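Saadet Güneş
@saadetgunes

Spent December recovering the six dining chairs my aunt left me. A few people asked how it went and what it cost, so I'll put it all in one thread.

1/ The seats were drop-in pads, screwed up through the frame from underneath. Four screws each. Two had rusted solid and I had to drill them out. If yours are stapled all the way round instead, allow a whole evening just for the staples.

2/ The old foam had gone to orange crumbs. Hoover as you go and wear a mask. I didn't on the first chair and coughed until bedtime.

3/ Fabric. I wanted a big print and Misent had a remnant at £16 a metre. Three metres did all six with a bit over. The Kovano one I liked better was £54 a metre, so no.
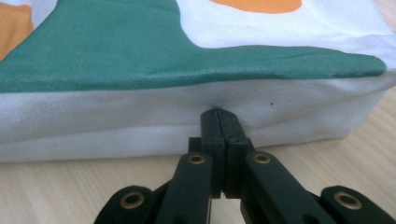 4/ Big prints waste more cloth than small ones. You can't just cut squares in a row. I made a newspaper template of one seat, moved it round the fabric until I liked what fell in the middle, then chalked round it. Leave a hand's width on every side for pulling under.

5/ Foam came from the market stall behind the bus station, cut to size while I waited. £22 for the lot. He asked if I wanted firm or medium. I said medium. Go firm for dining chairs, I can already feel the board on the one I use most.

6/ Stapling order: middle of the front, middle of the back, middle of each side, then work out towards the corners. Do the corners last. My first corner was a lump and I took it out twice.

7/ The staple gun is a Bravo, borrowed from next door. It jams if you use the cheap staples. My wrist was sore for two days, so I'd do two chairs a night at most.

8/ Somebody asked about the bottoms. I used the black dust cover from the old seats where it was sound and an old pillowcase where it wasn't. You never see it.

9/ Total came to £108, with the wadding, screws, staples and a new pair of scissors. The upholsterer on Nekedine Road wanted more than that for two chairs.

10/ Still to do: the frames need a wipe down with wax and one back leg is loose. I've got glue but no clamp long enough. If anyone local has a sash clamp I could borrow, message me please.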